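Craft room tidy: sliding doors or open shelves?
Board: Workrooms and Sheds

zirnby_karabo wrote:
Finally cracked on with the workroom on Thu 4 March and I'm stuck on the storage. I've gone a bit mad for cork (tabletop, cupboard floor, the lot) because things don't skid about on it. The white cabinet has a sliding door and I love it, but the missus wants it off and open shelves put up. Opinions please!

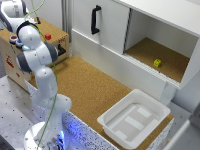 Cabinet slid open on the right, white tray at the front of the cork top

Rosine Bouvier wrote:
Keep the door!! I had open shelves for 5 years and all I ever did was dust them. Mind you, I'd get a hoover into that ridged rail every couple of weeks, mine in the old flat filled up with grit and stuck halfway.

grillik_yurii wrote:
Disagree with Rosine, sorry. Sliding doors mean you can only get at half the cupboard at once. I took both of mine off in August and haven't missed them. Cork is lovely till you spill something on it, too.

zirnby_karabo wrote:
It's been sealed, 2 coats! And I've still got small tins to find a home for, the round silver sort. They end up all over the table.
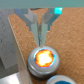 Can I stand metal tins straight on sealed cork?
Cold ones are fine, but put a trivet or a tile under anything warm or it'll mark the sealant.

Zoia K wrote:
Seconding the tile. I use odd ones from Gachanja, they do singles out of a bin by the till. For the tins I'd get a second tray with a rim like the one you've got.

grillik_yurii wrote:
More trays, more clutter. One shelf, job done.

Rosine Bouvier wrote:
One DUSTY shelf, Yurii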